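Where Does the Pantry Go? Kitchen Storage and Food Waste in Shared Student Housing
Project report, Household Studies, spring term 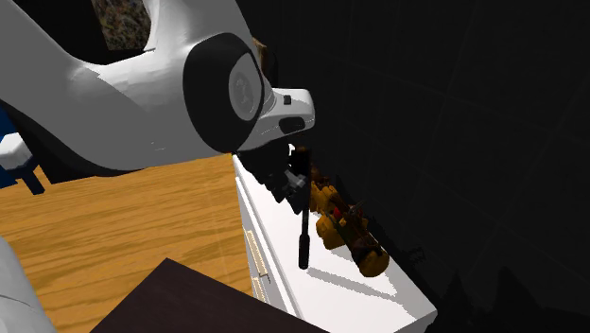

Noemí Arriaga wrote in the margin of our first draft that we were asking the wrong thing. In her view people in shared housing do not throw food out for lack of shelves, they throw it out when they forget they bought it, and a bigger pantry only gives them more room to forget. We kept the original question but changed the way we worked on it, and her comment is the reason the second half of the project is about visibility.

1. Background

Most advice on food waste is written for families. It assumes one person plans the meals, one person shops, and everyone eats from the same shelf. Shared student housing works differently. Each tenant shops alone, often late in the day, and stores food wherever there is space. The result in our own building was two open bags of rice, old bread behind the cereal, and arguments over who owned what.

Our question was whether changing where food is kept would change how much of it is thrown away. We did not look at diets or money, although both came up in the interviews.

2. The households

We worked with 5 households in the Brelham student apartments. All of the kitchens have the same floor plan, with a refrigerator, a run of wall cabinets and one tall cupboard by the door. We chose Brelham for that reason. With the same layout everywhere, differences between households would come mostly from habits.

One household dropped out before the end when two tenants moved. We kept its early numbers in our notes but left them out of the comparison.

3. Method

The project ran for 6 weeks. During the first half, tenants changed nothing. They put a kitchen scale next to the trash can and wrote down the weight of any food they threw out, with a short reason such as "moldy," "stale" or "didn't like it." Coffee grounds, peels and bones were not counted.

In the second half each household made 2 changes. Dry goods were moved from the upper cabinets to the tall cupboard, at eye level, and sorted by type instead of by owner. Then one refrigerator shelf was marked "eat first," and anything close to its date went there. Names could still be written on packages.

Leopoldo Zepeda visited the kitchens to check the logs and read back anything that was unclear. We also held a short interview with each household when the logging was over.

4. Results

Before the changes, the average household threw out 600 grams of food a week by its own count. The logs for the second half were lower in every household that finished, though the size of the drop was uneven. The largest drop was in the kitchen that had argued the most about shelf space. The smallest was in a kitchen where one tenant already cooked for everybody.

Bread and salad greens were the most common entries throughout. Moving the dry goods had little effect on either. Greens improved with the "eat first" shelf, but bread did not, and several tenants said they bought a full loaf knowing they would not finish it. Freezing half a loaf was suggested in two interviews. We did not test it.

Dry goods were rarely thrown out at any point. What changed was duplicate buying. Tenants said they checked the cupboard before shopping more often once everything was at eye level. We had no column for this on the log sheet, so we can only report what they told us.

5. Problems with the study

The weights were recorded by the tenants themselves, and some days are blank. A blank day could mean no waste or a forgotten entry. We treated blank days as missing and averaged the rest, which may make the first half look worse than it was.

Weighing food may also change behavior. One tenant said she ate leftovers she did not want so she would not have to write them down. A group that logged waste without moving anything would have helped here, and we should have planned for one.

The second half overlapped with exams in March. Some people ate at home more, others lived on takeout. We cannot separate this from the effect of the shelves.

6. Discussion

The "eat first" shelf cost nothing and took a few minutes to set up. All but one of the finishing households said they would keep it. Sorting by type was less popular. Tenants liked finding things quickly but disliked having their food mixed with other people's, and one kitchen went back to separate shelves as soon as we were done.

On Noemí's point, we think she was mostly right. The tall cupboard did not add any space, it only made the food easier to see. We would drop the word "storage" from the title if we did this again.

Log sheets and interview questions are in the appendix.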